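Cloth Sorting: Notes From the Second Collection Round

The laundry task is now past its pilot stage. The first round, run in the spring, produced a policy that could find a garment and close on it but lost track of the job as soon as two pieces of cloth came up together. The second round was planned with that failure in mind. It uses the same two-arm bench, the same operators and a narrower written protocol, and it is meant to reach 1,000 accepted episodes before any retraining starts. The count at the time of writing is 232.

Most of the protocol changes concern the grasp. Operators had been taking hold of cloth wherever the fingers landed, often across several layers. They are now asked to go for a single fold, close fully, and lift a short distance before traveling.
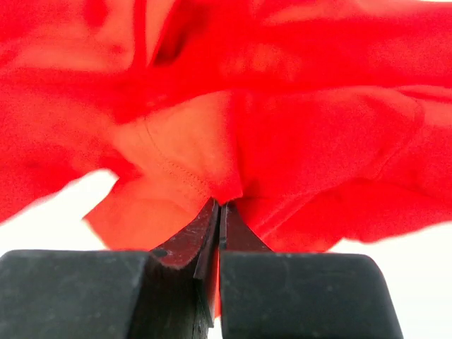 The short lift was Erdal Tokgöz's suggestion. It adds a moment to each episode, and it gives the wrist view a stretch of footage in which the state of the grasp can be judged before the arm swings away. Episodes where the operator skips the lift are still accepted, but they carry a tag and are sampled at a lower weight.

Starting layouts were the other weak point. In the first round the cloths were laid out separately and nearly flat, which made for quick resets and a narrow set of states. The new layout sheet has 13 starting arrangements. Several of them push the cloth to a back corner or let it hang over an edge of the work surface, and in others pieces of different colors are heaped together. Resets take longer as a result. The operator drops the pieces by hand from a set height and does not tidy them afterward. 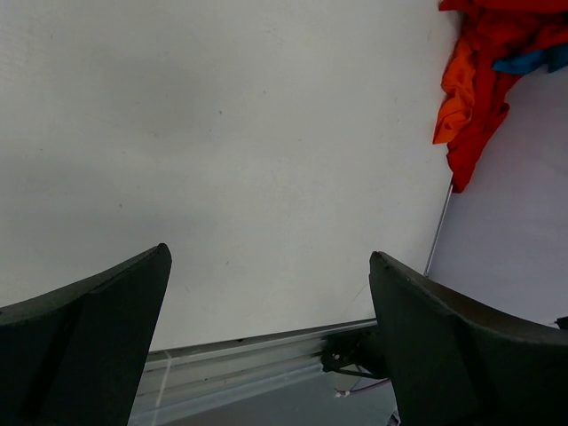 Why not collect only clean, successful runs?
A policy trained on clean runs has no examples of what to do after a missed grasp, so a fumble followed by a second attempt is kept as long as the operator recovers without touching the cloth by hand. Runs that end without recovery go to a separate set, used only for training the success classifier.

Recording is handled by Fliridik, which writes the wrist views, the fixed view and the joint positions to one file with a shared clock. Version 3 fixed the dropped frames that some readers reported in November. It also refuses to start an episode if any of the streams is missing, a check that used to be done by eye.

Labeling is done in Kosham. Each episode gets a one-line task description, a result, and time marks for every grasp and release. The task lines are written fresh by the operator and are not picked from a menu — "put the red one with the orange one in the basket" and "red shirt into basket" both occur, and both are left as typed. Spelling is corrected only where the meaning is unclear.

Rules for two-arm episodes, as they now stand:

1. Both arms begin open and clear of each other. Either arm may move first.

2. An arm that is not needed holds its position. It should not be parked off to the side, as the policy then learns to park.

3. If a cloth is out of reach for one arm, it is dragged to the middle and released before the other arm takes it. Direct handoffs in the air are being collected separately.
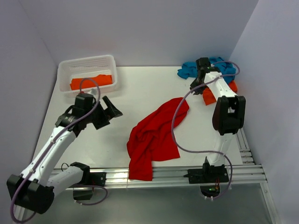 4. The basket is moved only between episodes. Its position is logged on the layout sheet.

5. An episode ends when the last cloth has been released and both grippers are open. The operator waits a beat before pressing stop.

Rule 3 has drawn the most questions. Dragging is slow and looks clumsy on playback, but it was far easier for operators to repeat in the same way, and consistency counts for more at this size of data set.

Tangled piles remain the hardest case.

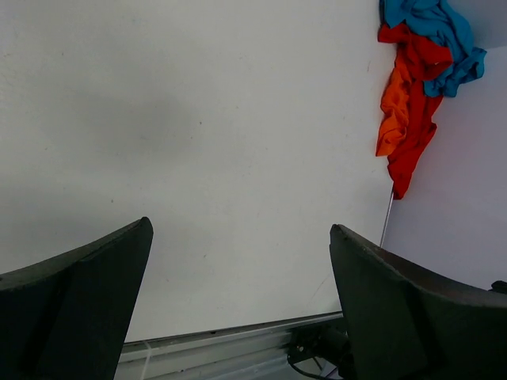 Color helps less than expected. In the pilot, the policy would pick the right color and then bring a second piece along with it, and the extra piece went into the basket uncounted. Vishwakarma, the training code, now takes the grasp marks from Kosham and gives more weight to the frames just before each close, where the choice of fold is made. Whether that is enough will be tested on a held-out set of piles that no operator has practiced on.

The Derstead bench will begin the same protocol once its fixed camera has been remounted and calibrated. Layout sheets and the revised operator guide are on the shared drive under the cloth folder. Corrections to the guide should go to Erdal, with the episode number attached.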